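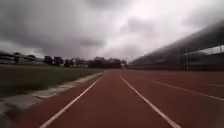

Track notes, August – outdoor running tests, rules of practice

Notebook of the legged group, Lendano site. Written up after the morning session at the stadium track. Jamila Paul has the checklist; I am keeping the reasoning here so that we stop arguing about it at the kerb.

1. Lane and course

The lane is booked under the track's own rules, so theirs come first and ours are added on top. The course is the straight only. We do not run the bend until the heading controller has been signed off, and it has not been.

Start position is centred between the two white lines, squared up by eye and then checked against the heading readout. If the two disagree by more than the tolerance on the sheet, restart the estimator. Do not nudge the offset by hand. We did that in the spring and lost most of a day's data to it.

A run is void if any foot lands on or over a line. It does not matter whether the robot recovers. Log it as a line fault with the run number and carry on.

The kerb on the infield side is treated as a hard edge. Concrete does not forgive an ankle actuator, and the step down to the grass upsets the contact detection. Keep-out margin on that side is wider than on the other. Bhuiyan asked whether the margins should be the same both sides for tidiness. No.

2. People

Nobody ahead of the robot on the straight once the arming call has been made. The operator walks or cycles behind and to the outside, never on the infield side, where the sight line to the stop lamp is poor. Minimum following distance is 15 m at test speed. Stopping distance on the dry surface has been inside that on every logged run, but we have no wet figures and should not pretend otherwise.

One operator, one stop holder. These are two people. The stop holder does not look at a laptop, take video or hold anything else. If the stop holder needs a break the robot is disarmed first, then the handset changes hands, then the radio check is repeated.

Calls are "arming", "running", "stop", "safe". Nothing else on that channel. Requests to change gains go over after "safe" has been answered.

3. Speed steps

Speed limit goes up only after a clean block. A clean block is 30 runs with no line fault, no fall and no stop press. A stop press made in error still breaks the block. There was some grumbling over this. My view is that if we start sorting presses into good and bad ones, the stop holder will begin to hesitate.

The limit is set in the config file and read back from the robot before arming. Reading it off the laptop is not a read-back. Write the value the robot reports in the run log.

4. Weather and light

Overcast is good for the cameras. Line detection likes flat light and the white paint stands out well from the red. Low sun is the awkward case and needs its own block of runs before we claim anything for it.

No running in rain, or on standing water at any speed. If the sky looks doubtful, the person with the log decides, and the decision is final for that hour. Sheet covers for the charger go out at the start of the session regardless.

5. Batteries

Swap at 30 per cent. Do not start a run below that even if the run is short. Packs come off the charger at 80 per cent when they are going back into storage, full only on the day of use. Pack numbers go in the log against run numbers; Memard will not look at a warranty query without them.

6. Logging

Every run gets a number, including the void ones. Last number used today was 765, next session starts from there. Raw logs are copied to the Taltisden drive before the robot is packed away and the checksum is written beside the last run.

Video clips are named by run number only. Free-text names have cost us more time than any hardware fault this summer.

7. Open items

– Wet surface stopping test. Needs a written plan and the track manager's agreement first. Not started.

– Radio range at the far end of the straight. Walk test with the robot disarmed, both handsets, before the next speed step.

– Loss-of-link behaviour. At present the robot slows to a stand and holds. Bhuiyan prefers a controlled sit. I lean towards the sit as well, but it must be tried on the gantry first.

– Jamila to reprint the checklist with the read-back moved above the arming call. The old copies are to be thrown out, including the one taped inside the lid of the tool case.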